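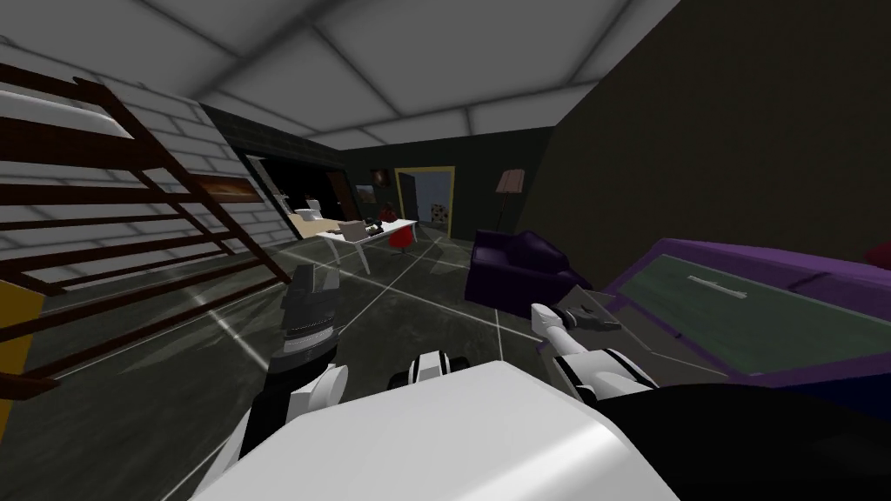
Loss Prevention and Site Security Desk, Yusof Freight Cooperative

Vollport Tank Guard fuel lock, tested on our own trucks
Reviewed by Hartmut Janssen
14 May 2019

Anyone who parks diesel trucks overnight has been sold something to stop the siphoning. We have bought most of it over the years: mesh inserts, locking caps, a paint that was supposed to make stolen fuel glow. So when the Vollport rep left a case of Tank Guards at the Zeltano yard and told us theft would drop to nothing, I wrote the word "nothing" on the box and put the box on my shelf.

The Tank Guard is a steel collar that fits over the filler neck, with a keyed cap, a float sensor that hangs down inside the tank and a small radio that sends a text message when the level falls while the ignition is off. It costs $84 per tank. The message service is another $9 a month per truck, and you can't buy the collar without signing up for the service. I asked twice.

We ran the units for 30 nights in October on trucks that park at Zeltano and on a few that sleep at truck stops along the northern route. That stretch has been bad for us. Gangs there work quickly, they know which lots have a guard and which have a guard who naps, and the police report gets you a number for the insurance company and not much else.

Fitting took longer than the leaflet says. On the newer tanks the collar dropped on and tightened up with the supplied wrench. On the older ones the neck is slightly out of round, and our mechanic had to file the inside of the collar before it would seat. The leaflet doesn't mention older tanks at all. The wrench is soft and ours had rounded off before we finished the job, so use your own.

The lock is decent. I gave one to Polyxeni Gkikas, who runs nights at the gate, along with a pry bar and permission to do what she liked. She bent the cap badly and scratched the collar, but it stayed on. With a cordless grinder she was through it before I had finished explaining what I wanted tested. Most of the thieves we have dealt with carry a grinder or a drill, and the ones with a drill don't bother with the cap anyway. They go in through the bottom of the tank and let it run into a drum, and then you've lost the fuel and the tank.

Vollport's answer to that is the sensor. It should catch a falling level no matter where the hole is, and when we drained a tank from the bottom plug to check, the text did come. It came after we'd taken out enough to fill two good-sized cans. On a lot with weak signal it came the next morning, when the truck was back on the highway. I'd call that a receipt.

Then there are the false alarms. Park on a slope and the fuel shifts and you get a text. A cold night after a hot afternoon, another text. One driver was woken so often that he turned his phone off, and I can't say I blame him. You can lower the sensitivity through the website, but the setting goes back to the factory level every time the unit loses power. I reported this and was told it was by design – by whose, they didn't say.

The claim on the carton is that the system "cuts fuel theft by up to 600 gallons a year." Up to, per what? Per truck, per fleet? I wrote to ask where the figure came from and got a brochure back with the same sentence in it. We had no thefts from the test trucks during the trial. We also had no thefts from the trucks without the units during those same nights, so I'm not giving Vollport credit for it.

For comparison, we still have the older Ternix locking caps on part of the fleet. No sensor, no radio, no monthly bill. They look cheap and the key sticks when there's grit in it, but they stop the kid with a hose, and that is the same kid the Tank Guard stops. Neither one will stop a crew with tools and ten quiet minutes.

Who might want it? If your trucks park on level ground, in good signal, with somebody awake close enough to walk over, the alert could be worth the money. A gate guard who gets the text directly is much better placed than a driver asleep in the cab or a manager at home in bed. Ask whether they'll send alerts to more than one phone – ours allowed a second number only on the higher plan.

We sent back the unopened units and kept the ones already fitted, mainly to save the mechanic from taking them off again. The message service has been canceled. Vollport wanted a month's notice for that too.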